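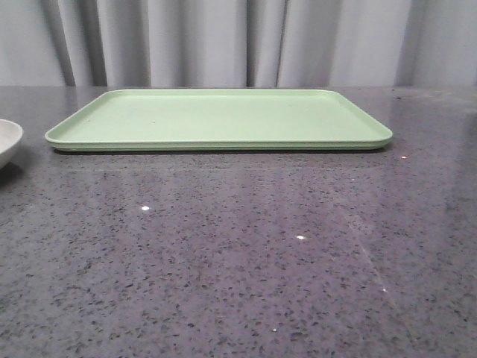
Single-Tray Place Settings for a Shared Kitchen
By Jussara Evangelista and Roman Wysocka
5 November 2019
Shares 9 | Comments 3
Search this site Go

1. Background

The shared kitchen at Dekgate House has one counter for both cooking and serving. During the last school year the kitchen log recorded 3,719 meals. Residents eat in the next room, so every plate and utensil has to be carried through a door. In the first survey, residents listed three problems: crumbs and rings left on the counter, utensils left behind, and more than one trip per meal.

The project tested whether a complete place setting, laid out on a tray before the food is ready, reduces these problems. The test setting was one tray, one plate, one bowl, one spoon and one fork. Cups were left out. They are kept in the dining room, and including them would have changed the walking route.

2. Work area

All layouts were done on the gray speckled counter in front of the curtain. The stone has a polished finish. Crumbs are hard to see against the flecks, so a visual check alone was not accepted as proof of a clean surface. A white paper towel was drawn over the counter after each meal and then inspected on both sides.

The light green tray was chosen over a gray one from the same cupboard. The gray tray was close to the color of the stone, and in the first trial it was left on the counter twice at the end of the evening. The green tray has a low rim, enough to stop a sliding fork but not enough to hold a spill of any size.

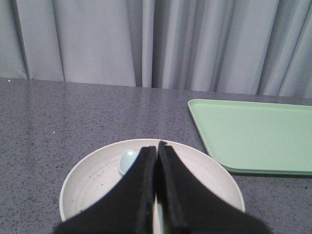

How far from the front edge of the counter should the tray be set?

A hand's width is enough. At that distance the tray can be gripped on both short sides without dragging it, and a sleeve passing along the counter does not catch the rim. Setting it farther back made shorter residents reach over the plate.

3. Method

The layout procedure was kept short so that it could be taped inside a cupboard door:

1. Wipe the counter and dry it.
2. Set the tray down with a long side facing the person.
3. Place the plate toward one end.
4. Place the bowl on the tray if the meal needs it. Otherwise leave it on the counter.
5. Lay the spoon and fork together in the space that remains, handles toward the person.
6. Carry the tray with both hands.

Step 3 was changed during the work. The first version put the plate in the center, following the usual drawing of a place setting. On a tray this leaves two narrow strips, and the utensils end up under the edge of the plate.

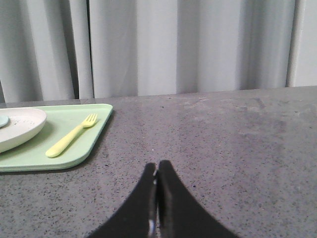 Moving the plate to one end leaves a single wide strip. The load is then uneven, and the person carrying the tray has to hold the plate end more firmly. We considered this acceptable for the distance involved. A filled tray from the soup trial weighed 1,037 grams on the kitchen scale, and no one in the survey described it as heavy.

4. Utensils

Metal flatware was used in the first week and plastic in the second. Metal pieces slid more and made more noise – the second point came up often in the comments, mostly from residents whose rooms share a wall with the kitchen. The plastic spoon is pale blue and the plastic fork is pale yellow.
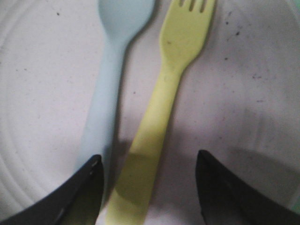 Different colors were an advantage when clearing up, as a missing piece could be named without checking the drawer. Laying the two side by side also takes less room than placing one on each side of the plate. The handles may overlap a little. This had no effect on carrying.

The plastic fork was rated poorly for firm food such as raw carrot or roast potato. Residents who cooked these items went back to metal on their own.

5. Results

Trips per meal went down in both weeks. Utensils left on the counter also went down, with the larger change in the second week. Rings did not change. They come from pots, and a tray has no effect on where a pot is put down. Roman Wysocka's suggestion of a fixed pot mat next to the stove was not tested.

6. Limits and further work

The test covered two weeks in one kitchen. Residents knew they were being observed, and some wiped the counter more often than usual. Evening meals are better represented than breakfasts.

A second round is planned for December, with the bowl given a fixed position and the procedure card moved from the cupboard door to the wall beside the sink.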